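Open Day at Dolberg: I Went for the Novels and Came Home with Homework

Posted 4/15/22

I've been meaning to go to the English department's open day at Dolberg for years and something has always gotten in the way (a cold, a cousin's wedding, one time just rain). This time I made it! I teach ninth and tenth grade English, I'm thinking hard about going back for a master's, and I wanted to sit in on some real classes before I sent anybody an application fee.

The drive is easy until you get to town and then it isn't. Parking is up the hill behind the library, and the signs for it start after you've already passed the turn. I went around twice. By the time I got my name tag I had missed the welcome talk completely, so if they explained the schedule, I can't tell you what they said. I grabbed a printed program and a cinnamon roll and followed a group of high schoolers who looked like they knew where they were going.

They did not, but we all ended up in the right building anyway.

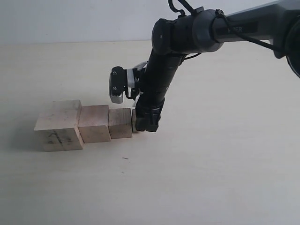
Four wooden blocks in a row on the tabletop.

My first class was on Skastosstead, which if you haven't read it is a big, sad, windy novel about a farm and the two sisters who both think they ought to have inherited it. More than 600 pages in the paperback I own. I read it in college, too fast, with a highlighter, and mostly I remembered the flood and the business with the aunt's letters. I'd signed up for the session because it said "no preparation needed" and I believed it.

The teacher was Bo-ram Yoon, and she was terrific. She came in with a stack of photocopies and didn't introduce the book at all. She just read us the first page out loud, slowly, and then asked what the older sister wanted. People said the farm. She said okay, where does it say that? And we looked, and it doesn't say that. On the first page Marit wants her boots back. Her sister has borrowed her boots, and she's standing in the yard in her stockings being furious about it.

So we spent most of the hour on the boots. I know how that sounds, but I was on the edge of my chair. The boots come back in chapter after chapter. They get resoled, they get left out on the step overnight, the younger sister wears them to the funeral. I had read that funeral scene and had no memory of what was on anyone's feet. Ms. Yoon's point was that by the time the sisters finally have their huge fight over the will, we've already watched them have the same fight over shoes, and so we know how each of them is going to behave before either one opens her mouth. Marit will say nothing and then say too much. Elin will laugh and give back half.

A boy in front of me asked whether the writer had really planned all that or whether we were making it up. I love that question and I get it every single year. I usually give a kind of mushy answer about how intention doesn't matter. Ms. Yoon said, "Go count the boots and then tell me." He wrote that down! I wrote it down too.

She also had us try something I'm stealing. Everyone picked one minor character and got a few minutes to find every line of dialogue that person has in the handout. Mine was the hired man. He speaks six times in the chapter we had and every time it's about the weather, including when he is asked straight out if he saw who burned the letters. On my own I would have skimmed right past him. Now I think he might be the only one in the book who knows everything, and I've started rereading with him in mind and I'm a little bit obsessed.

Lunch was in the dining hall and included in the visit, which was nice of them. Soup, rolls, a pasta thing. I sat with a mother and daughter from two towns over from me, and the daughter wanted to know if you can get a job with an English degree, and the mother wanted to know it even more. I said I had one. They didn't look as reassured as I'd hoped.

After lunch there was a tour of the library. The upstairs reading room is beautiful, with long tables and tall windows and those green lamps, and I could have stayed there all afternoon with a stack of student essays and been perfectly happy. They have a shelf of early printings of Skastosstead, and the librarian let us compare the ending in a couple of them. In the first printing the last chapter is almost a page longer. Elin goes back to the farm, walks through the kitchen, and there's a whole paragraph of her touching things. In later ones she stops at the gate and the book just ends there. Our group was split on it. I'm a kitchen person. I've waited that long to see the house again, let me in the house! But a couple of the students thought the gate was much better, that she had no right to go in and she knew it, and one of them argued it so well I've been wobbling ever since.

If you want to read the long ending yourself, the Clernari edition prints it in the back as an appendix. The bookstore on campus had a few copies. It has 26 pages of notes, too, some of them useful and some of them telling you what a harness is. 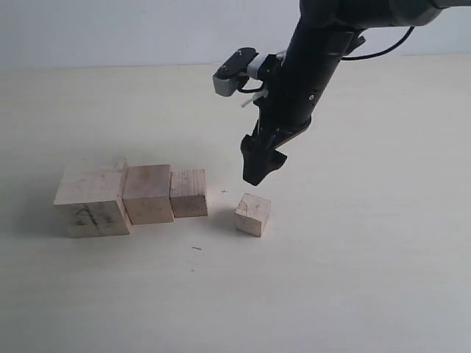

Solomiia Yurchenko
Contributing Writer, Reading & Teaching

The afternoon session I picked was called "Saying Something About a Character," and it was aimed at incoming freshmen, so I felt a little ancient in there. But it's the exact thing my own students struggle with. They'll tell me Marit is stubborn. Then they'll tell me she's proud, then hardworking, and by the end of the paragraph we have a list of adjectives and no person. I've written "evidence?" in so many margins that my hand does it in my sleep.

The instructor put up a paragraph from an old freshman paper (name taken off) and we went through it one sentence at a time. The paragraph said that Elin changes from a selfish girl into a generous woman. Fine. Where does she change? The student had a quote from the start and a quote from the end and nothing in between, like a before and after in a magazine. So our job was to find the middle. We were handed a chunk from the winter chapters and told to look for a place where Elin is both at once.

My table found one pretty fast, the bit where she gives the neighbor's kids the last of the plum jam and then tells everyone at church about it. Generous, yes, and also making sure there's an audience. Another table had the scene with the horse blanket. A girl by the window said she didn't think Elin changes at all and that it's Marit who starts noticing her differently, and the whole room went "ohhh." We got into a real argument about that, the fun kind. The session was down for 60 minutes and we ran over, and I only saw one person leave.

What I took from it for my own classroom is pretty simple. I'm going to stop asking "how does this character change" as an essay question for a while. I'd like to try asking for the one page where you can't decide what you think of them. I tried a small version with my tenth graders already, using a short story we had going, and it was messy and loud and about half of them picked the same page, but the paragraphs were better. Well, most of them.

Some odds and ends, for anybody thinking of going next time:

The student magazine is called Do and they had a table near the stairs. I picked up the March issue. There's a very funny story in it told by a substitute teacher and a poem about a bus stop that I've now read to three different people. They take submissions from high school students, so I'm putting a notice up on my classroom door.

Bring a sweater. The lecture rooms were chilly and the reading room was warm, so you'll be putting it on and taking it off all day.

Sign up for the class visits early. The Skastosstead one was full and there were people sitting on the radiator covers.

If you want to talk to someone about the master's, ask at the front desk in the morning. I waited until the end and the person I needed had gone home, so I came away with a brochure and an email address. I've written to ask about evening classes and whether they'd count my summer workshops for anything, and I'm waiting to hear back.

I also bought the Clernari edition on my way out, even though I own a perfectly good copy already, highlighter and all. I'm up to the harvest chapter. The boots are by the stove.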